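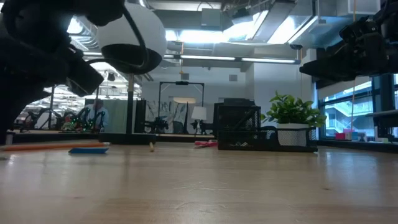 Fermented hot sauce splitting in the bottle, ticket log

Status: Resolved
Product: Orkatitz smoked pepper sauce
Opened by: Lilibeth Soriano
Assigned to: Etornam Aidoo
Also on this ticket: Afia Korletey, Dede Sulemana

Lilibeth Soriano, 8:40 am
Hi all! First, the June sauce tastes fantastic. The smoke comes through right away and then that fruity pepper heat rolls in behind it, and I've been putting it on eggs every morning. But it's splitting. After two days on the shelf there's a clear, reddish layer at the bottom of the bottle and all the good stuff is floating in a plug at the neck. If you pour without shaking you get pepper water first and then a big glop. The earlier sauce never did this. Same peppers, same garlic, same vinegar. The only thing I know we changed is the blender jar, and I can't see how that would matter.

Etornam Aidoo, 9:15 am
Oh, I love a separation problem. Couple of questions before I start guessing:
How long are you blending?
When does the xanthan go in, and how?
What's the pH on the finished sauce?
Any bubbles in the plug at the top?

Lilibeth Soriano, 9:50 am
Blending 2 minutes on high. Xanthan goes in at the end, sprinkled on top, then a quick pulse. pH is 3.5, so we're comfortable there. And yes, lots of tiny bubbles in the plug! I thought that was just froth from the blender.

Etornam Aidoo, 10:05 am
It may well be. Trapped air lifts the pulp, and the thin liquid drops out underneath. I'd still like to rule out a ferment that's carrying on in the bottle. Was the sauce heated before filling?

Lilibeth Soriano, 10:20 am
Yes, every batch. We held this one at 185 F and filled hot, same as always. Caps are flat and nothing hisses when I open one.

Etornam Aidoo, 10:30 am
Great, that points at blender air. Please keep the unopened bottles back until we're done, and tell me right away if a cap domes up.

Dede Sulemana, 11:30 am
Jumping in from the pepper side. The June peppers were a lot juicier than the last lot, with thick walls and tons of water in them. Gorgeous for roasting, by the way! But you'd be starting with a looser mash even at the same weight.

Etornam Aidoo, 11:45 am
That's really useful, Dede, thank you. So we have a wetter mash, extra air, and I suspect gum that never fully dissolved. Lilibeth, could you rub a spoonful of the plug between your fingers and tell me if you feel little slippery beads?

Lilibeth Soriano, 12:10 pm
Yes!! Fish eyes everywhere. I had no idea.

Etornam Aidoo, 12:25 pm
Perfect, we can fix that. Please try this on a small batch, 4000 grams of mash:
1. Drain the mash and save the brine. Add the brine back only as you need it.
2. Weigh out 8 grams of xanthan (0.2 percent) and stir it into a few spoonfuls of neutral oil until it's smooth.
3. Get the blender going on medium and pour the oil mix slowly into the vortex.
4. Blend 4 minutes, then drop to the lowest speed for another minute to let the air out.
5. Strain, then rest it covered in the fridge for an hour and skim the foam.
6. Check the pH again, then heat and fill as usual.

Afia Korletey, 3:40 pm
I ran the trial with Lilibeth and wow, what a difference in texture. It's glossy and it clings to the spoon – almost like a loose ketchup. We held back 400 grams of brine and didn't miss it. pH came in at 3.4. Flavor is a bit brighter too, maybe from having less brine in there. Bottles are on the shelf now.

Lilibeth Soriano, two days later, 9:05 am
No layer! I tipped one bottle over and it moved as a single sauce all the way down. There's a thin ring of foam at the neck on one of them and that's it. Can I use the same steps on the green sauce?

Etornam Aidoo, 9:20 am
So happy to hear it! Yes, but start the green one at 0.15 percent, because the tomatillos bring plenty of pectin of their own. Open a new ticket with the pH when you have it. Closing this one.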